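Past midnight, November

Skurkance again tonight, and much later than I meant to stay up. I told myself I would log in, collect the daily lantern, sell off the junk in my bags and go to bed like a sensible person, and then the patch finished downloading and of course I had to see what they had done to the fishing.

They have moved the ferry! I stood on the old dock at Hanurora for a good while, waiting like a fool with my pack full of eel skins, before I noticed the little sign saying the boat leaves from the north side now. I have been taking that ferry ever since I started playing and I knew the timing so well that I could make a cup of tea and be back in my chair just as it bumped the pilings. The new dock is prettier, I will give them that, with the lights strung up over the water and the bell that rings when the boat comes around the point. But it is a longer walk from the bank, and I grumbled the whole way.

The big change is to the storm rules. Before, if you got caught out on the marsh in a storm you lost health little by little and you could drink your way through it with broth, which was how I always did it (I must have carried more broth than anybody on the server). Now broth doesn't work while it's raining. You have to get under a roof or light a fire, and the fire takes dry reeds, and dry reeds only come from the hills. So I went out to the marsh tonight with a bag full of useless soup and died in a ditch, and then I went back for my things and died in the same ditch. Four times in all. On the last try I found a hunter's lean-to that I swear I had walked past a hundred times without a thought, and I sat under it listening to the rain on the boards and felt very cozy and quite pleased with myself.

I think I like it, is the funny thing. I was cross for the first hour, and I wrote half a complaint for the forum and then deleted it. The marsh had gotten so easy that I was crossing it with one eye on my book. Tonight I was looking at the sky and planning which roof I'd run for next, and it felt the way it did last winter when everything out there scared me.

My fishing score is up to 1,863, from 1,597 when I last wrote it down in here, and nearly all of that is silverfin from the pool behind the mill. They haven't touched the silverfin, thank goodness. There is a new fish called a Msimang that only bites at dawn, game time, and people in the chat were saying it needs the copper hook. I don't have the copper hook. I had one, and I sold it in the summer to pay for the blue curtains in my cabin, and I still love the curtains, so I'm trying not to dwell on it. The recipe for another wants five lumps of ore and I have two, plus one in the chest upstairs if I didn't spend it on the kettle.

The guild is talking about going into Plonia when it opens up again. I said yes before I thought about it. I am not much use in a fight, but I can carry things and I can cook, and somebody has to stand at the back and keep the lamps lit. I ought to practice the lamp thing first. There's a trick to swapping the oil while you're walking and I always stop dead in the doorway and everyone piles into me.

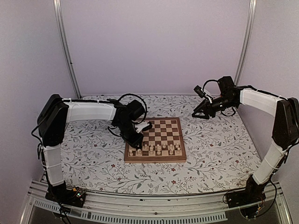 Chess with the pale wooden pieces on the near side of the board.

I've been thinking I should play more slow games, the kind on a real board, on the evenings when my eyes are tired. I was never any good at chess. I bring my queen out much too early because I like her, and then I spend the rest of the game running her away from things. Still, it would be nice to play something that doesn't have a patch.

The kettle has gone cold and I can hear the heat ticking in the pipes. Before I logged off I walked my character all the way home instead of using the stone, up past the mill and over the little bridge, and put her to bed under the window with the blue curtains closed. I left the reeds for tomorrow. I need to go up to the hills for a full bundle, and check that chest for the ore, and empty out all that broth.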